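Sudarum two-arm gripper trial, pre-run and in-run checklist, bedroom litter task
Site: Liltstead test room
Sheet used for: comparing the Biwott two-finger gripper with the older Vasodis set
Status: filled in as I went, comments under each line

I've kept the wording of the check lines the same as on the February sheet so the two can be laid side by side. The comments are mine and they ramble a bit. Skip to the marks if all you need is pass or fail.

PART A. BEFORE POWER

A1. Emergency stop reachable from the operator's spot
OK. Pressed it twice, released it twice, both arms dropped out and came back clean. I'd still like a longer lead on it, but that's a wish and I won't mark it down.

A2. Arm joints free of play
OK. Rocked every joint by hand. The left elbow has a faint click near the end of its travel, same as in February, no worse.

A3. Gripper fasteners tight
OK after fixing. One screw on the left gripper took almost a quarter turn! I put a paint mark across it so we can tell next time if it has crept. Please do the same on the spare.

A4. Finger pads clean, no cuts or lifting edges
OK. Wiped with the lint-free cloths (we're low on those, by the way).

A5. Cables have slack at full wrist rotation and can't catch on anything
COMMENT. I go back and forth on this one. The loop has to be loose enough to let the wrist turn all the way, and a loose loop loves to hook on things. I turned both wrists slowly to their limits with power off and nothing pulled tight. I'd call it a pass for slow runs and a "look again" for fast ones.

PART B. ROOM AND FLOOR

B1. Bed corner and arm paths don't overlap
OK, with care. The bed sits on the left arm's side and the bedding hangs over the corner, so I set the left arm's soft limit in closer than usual. Costs us a bit of reach. Worth it, fabric in a finger joint is a miserable half hour with tweezers.

B2. Loose power cords noted and kept out of the work zone
NOT OK. There's a black cord across the carpet on the right, over by the white base next to the TV stand. I've put it on the list to be taped down or rerouted along the wall. Until then, no base moves to the right, arms only.

B3. People clear of arm reach
OK to run at low speed. Anyone in the room stays on the far side and says so out loud before stepping in. I know it feels silly in a room this size. Do it anyway.

B4. Litter items suitable
OK. Soft stuff, wrappers, and a small bottle with a green cap. Cap on tight before any run with the bottle, and it goes last in the order. If the bottle cracks, the run stops and we vacuum, no discussion.

B5. Carpet condition
COMMENT. Check for marks before each run and write down what you find, otherwise we end up arguing over what the robot did and what was there already.

PART C. GRIP CHECKS, BOTH HANDS LOADED

C1. Left gripper holds bin by the rim, bag folded over the edge
OK. The bagged rim is what I was most curious about, as the plastic gives the fingers a slippery layer to deal with. Grip force set to 40 percent on the controller. I tugged down on the bin with a luggage scale hooked on the bag side, and it stayed put.
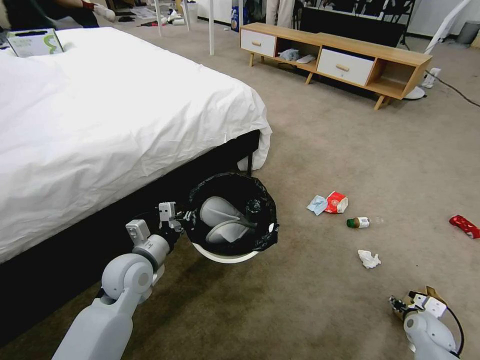

I'd started at 63 percent, which held fine too but I didn't like what it might do to a thinner rim over a long day, so I walked it down in steps. At 40 it still felt solid to the hand. Anything lower I'd want tested properly before it goes into a script.

C2. Right gripper holds a light, crushable item without dropping it
OK. Cardboard is easy, it has edges to bite on. Tissue is the one to watch. The Vasodis fingers tended to push a tissue along the carpet before they got hold of it, and the Biwott ones come in flatter and seem to scoop a little. I'm a fan, I'll admit it.

C3. Both arms hold position for the full dwell with no drift
OK. Dwell was 2000 milliseconds, set in the controller, repeated 6 times. The left arm settles a hair after it stops, then sits still. I don't see that as a fault, but the script should wait for it before the right arm comes across to drop anything in.

C4. No finger contact between left and right grippers
OK. Closest approach is right over the bin, as you'd expect. I added a small offset so the right hand comes in a little high and lets go from there.

PART D. DURING THE RUN

D1. Bin stays controlled while items go in
OK. Each drop nudges the bin a bit, and a light bin wants to swing if it's hanging free. Keeping it close to the carpet helps a lot, and letting the far side rest on the carpet helps even more. I'd like that written into the standard pose for this task.

D2. Right gripper opens fully at release
OK. Full open every time I watched. On the Vasodis set we had a lazy half-open now and then, so please keep checking this one even when it gets boring. 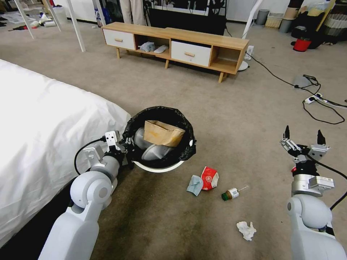 D3. Wrist and cable check after each pick
OK. I stopped after the first few and ran a finger down both cables. No kinks, no warm spots. Re-check at the wrist clip, where the sleeve likes to slide back.

D4. Head camera view not blocked by the robot's own arms
COMMENT. Mostly good. With the left arm stretched out it can hide whatever is on the floor right behind the bin, so an item there could get missed. Two ways around it that I can think of: drop the elbow, or have the robot look again after shifting the bin. I'd try the elbow first, it's a five-minute change.

D5. Noise, smell, heat
OK. Usual fan noise. Felt both wrist motors with the back of my hand, warm and no more than that.

PART E. SHUTDOWN

E1. Bin lowered to the floor before power off
Must be done by hand command. Do NOT just hit the stop with the bin in the air, the fingers relax and down it goes. Ask me how I know.

E2. Arms parked, fingers open, bag changed
OK.

OPEN ITEMS
Cord on the right side, tape or reroute (B2). Blocks base moves until closed.
Paint mark on the spare gripper's screws (A3).
Elbow change for camera view (D4).
Grip force below 40 percent, separate test needed (C1).
More lint-free cloths.

RESULT
Biwott gripper cleared for slow-speed litter runs in this room, arms only. Fast runs wait on a second look at A5. Vasodis set goes back in its case as backup, labeled and with the old pads still on it, so whoever picks it up next should change those before using it.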